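## From the Kitchen Drawer: Sieves, Stands and a Big Sheet of Paper

6th March

I've been putting off sorting out my baking things since before the holidays, and this month I finally ran out of excuses.

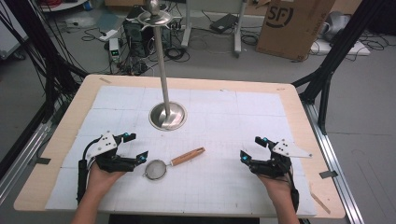 The rule I set myself was simple enough. Everything that lives in the baking cupboard had to come out, get looked at under a decent light, and earn its way back in. I do this on the table with white paper spread over the top, which I picked up from a friend who does pottery. Crumbs, old flour, the odd sprinkle from a birthday three years ago – it all shows up on white, and when you're finished you fold the whole mess up and carry it to the trash.

Let's start with sieves, which are my weakness. I own far too many! The one I'd save from a fire is the little fine-mesh kind with a wooden handle. I use it for powdered sugar mostly, and cocoa, and once in a while for catching lemon seeds when I can't be bothered to find anything else. A big sieve dumps sugar all over a cake and half the counter too, but with a small one you just tap the rim with a finger and it snows exactly where you want it.

The wooden handle does need a bit of looking after. Please don't soak it. I left one in a sink overnight (I was tired, there had been a dinner) and the wood swelled, split along the grain and came loose from the metal by summer. Now I rinse the mesh under the faucet from the back, give it a quick scrub with an old toothbrush, and dry the handle right away with a towel. A dab of mineral oil every so often keeps the wood from going gray and fuzzy. Then I hang it up, mesh down.

If your mesh has gone cloudy, it's probably old starch. Warm water and a spoonful of baking soda for a few minutes usually does it, with the handle propped up on the side of the bowl and out of the water.

Now, stands. I used to think a tall stainless steel stand was something for hotels and weddings, and then I started bringing treats to the July street lunch on Plondidau and realized how much table a few plates of cookies take up. Going up saves so much room. A stand also makes perfectly ordinary shortbread look like you tried, and I'm not above that.

Polished steel is a pain about fingerprints, though. I wash mine in plain dish soap, rinse it hot, and dry it with a cloth that has never met fabric softener, since softener leaves streaks you'll chase for the rest of the afternoon. White vinegar on a soft cloth gets rid of water spots. Go around the rod as well as up and down, and get a cotton swab into any little notches, where powdered sugar likes to set like cement. And if your stand has parts that screw together, check they're snug before you load it. I've seen a top tier of lemon bars lean very slowly to the left while everyone kept talking.

A couple of readers wrote in after the last issue to ask where I find this stuff. Cárdenas on the corner usually has a shelf of small sieves near the register, and I paid 8 dollars for my last one. Sevico is better for serving pieces, but go early and bring your own bag. I have no deal with either of them, I just spend too much time there.

What went back in the cupboard, in the end? Most of it, if you must know. I gave away a cookie press I never got the hang of, and a set of tart pans that had rusted at the seams went in the recycling. The little sieve has a hook of its own now, right by the flour, and the bottom shelf is kept clear for tall things so I don't have to lay them on their sides under the muffin tins.

Next time I'm tackling the spice shelf. If you have a good way of labeling jars that survives a steamy kitchen, send it to me care of the Flostosano newsletter – I've tried masking tape and I've tried chalk pens, and I'm not happy with either one.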